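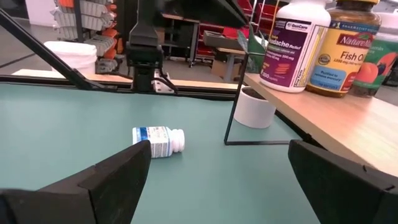 A small white pill bottle with a ridged cap

Pill bottle

A pill bottle is a small container for tablets or capsules, usually with a wide mouth and a cap that clicks or screws shut. I started this entry because my local library in Endwood wanted one for its household wiki, and I've grown weirdly fond of the subject!

Before plastic took over, druggists mostly handed pills out in glass vials, paper envelopes or little round boxes. Glass looked lovely (I own 19 old ones, mostly from a shop in Wemon) but it broke, and it was heavy to mail. Plastic was lighter and cheap to mold.

Caps

Child-resistant caps come in a few styles – push and turn, squeeze and turn, or line up the arrows. Resistant doesn't mean childproof, so the bottle still belongs up high. My neighbor Ivana Ibarra has sore hands and asks her pharmacy for the easy-open kind, and in the US you can generally do that for prescriptions.

Color

Amber is the classic, as it blocks some of the light that can spoil certain medicines. White is very common for vitamins and store-shelf painkillers.

See also: Blister pack, Pill organizer, Apothecary jar

Last edited 23 June 2018 by Rakiya Bako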